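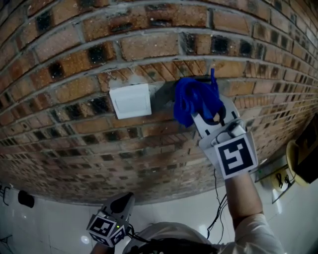 The Restasard rulebook runs to 21 pages, and most of it concerns what a person should do with their hands. It was written for people who record household chores using hand-held grippers, so that the recordings can later be used to teach a robot arm the same chores. The work looks simple. A cloth is clamped between two curved fingers and lifted to a brick wall, next to a white light switch with a smear of plaster at its edge, while the second gripper is held low on the other side. But a switch plate that sits slightly tilted, with rough mortar all around it, brings several pages of the book into play at once: what may be touched, how hard, in what order, and what to do with the hand that has no job at the moment.

Restasard began at Hviid, a mid-sized automation company with a workshop in Atholm. The company had been collecting demonstrations for a year without any written rules beyond a sheet taped inside a cabinet door. Each operator had worked out a personal style. One always started at the top of a surface and moved down. Another pinched a cloth flat like a sponge. A third set the cloth down and picked it up again between strokes, which made every recording twice as long as it had to be.

None of those habits was wrong for a person cleaning a room. For a learning system they were a problem. When the company sorted through its first large batch, 51 recordings out of 127 had to be set aside. The causes were ordinary. The tracking tags had been turned away for too long, or a sleeve had covered them. An operator had let go of the handle with two fingers to brush something off by hand. In several cases a person had stopped halfway, thought about it, and started again, and the pause had been kept in as if it were part of the chore.

The first edition of the rules is dated 12 May 2020. It has been revised since, mostly by cutting.

Before the Recording Starts

The opening section deals with the room. Operators walk the route they will use and look for anything that a foot or a cable could catch. Stands with thin legs get special mention, as they are easy to miss when both hands are busy and the eyes are on a wall. The rule does not say that the room must be cleared. An early draft did say that, and it was dropped after a long argument. A robot that has only ever seen bare rooms will do badly in a home where people keep things on the floor. The current wording asks that objects be left where they are unless they block a step.

Cables get half a page. The cable from each gripper should hang with enough slack for the arm to reach its highest point. It must not be wrapped around the wrist. Operators raise each arm fully once before recording and watch what the cable does.

Clothing is covered in two lines. Sleeves should end above the wrist or be rolled and pinned. Caps are allowed. Rings and watches come off.

Hands and Fabric

Cloth has its own section, and it is the longest in the book. Fabric bunches up and never looks the same twice, and operators tend to fuss with it. The rule is that the cloth may be adjusted once after it is gripped and then left alone. If it hangs badly, that is how the chore gets done. If it falls, the operator picks it up with the gripper and carries on, and the recording is marked as containing a drop.

That last part took some persuading at Hviid. People wanted to throw out any recording with a dropped cloth in it. The engineers wanted to keep them, on the grounds that a robot will drop things too and needs to have seen somebody recover. The compromise was the mark. Anyone using the data can filter drops out, and anyone who wants them can find them.

The idle hand was harder. When one gripper is working, the other tends to drift. It swings, taps against a leg, or copies the working hand without the operator noticing. The rule now asks for the idle gripper to be held low and still, with its tags in the open. New operators find this tiring and are told to take a break every ten recordings.

Switches, Sockets and Old Walls

Electrical fittings are where the rulebook turns from good recording to plain safety. A cloth used near a switch or socket must be dry. No sprays are allowed within arm's reach. A loose or cracked plate is reported before any work begins, and a plate that is merely crooked may be worked around but never pushed straight with the gripper. Operators are told not to press the rocker unless pressing it is the chore being recorded.

Old masonry brought a rule nobody had planned for. Ratus, a building services firm that adopted the Restasard rules for its own trials, found that its operators pressed much harder on brick than on painted board. Dark patches invite scrubbing. On fired brick a black mark may be soot, or it may be the color of the brick itself, and no amount of rubbing will change the second kind. Ratus proposed a limit of three passes over any one spot, and the limit was added that November. The operator then moves on, whatever the wall looks like.

What the Rules Leave Out

The book says very little about how well a chore should be done, and some readers have complained about that. A person checking recordings can see whether a hand shook or a tag was hidden. Whether a wall is clean enough is a matter of taste, and the authors decided to stay out of it. Each recording carries a short note from the operator giving the task in one sentence. The checker compares the motion with the sentence and goes no further.

It is also silent on pay, hours and whose homes may be used. Hviid handles those in separate agreements, and Ratus has its own. There is a fair case for bringing at least the consent rules into the main text, where every operator would read them. As things stand, a person can follow the rulebook to the letter and never be told to ask before opening a drawer. A draft page on this has been passed between the two companies and is still being argued over, mainly on the question of whether permission for a room covers what is inside the furniture.

The sheet on the cabinet door in Atholm is still up. It has been replaced with a shorter one: check the floor, check the cables, keep the tags showing, and stop if anything electrical looks loose. Operators sign it the first time they work in a new room.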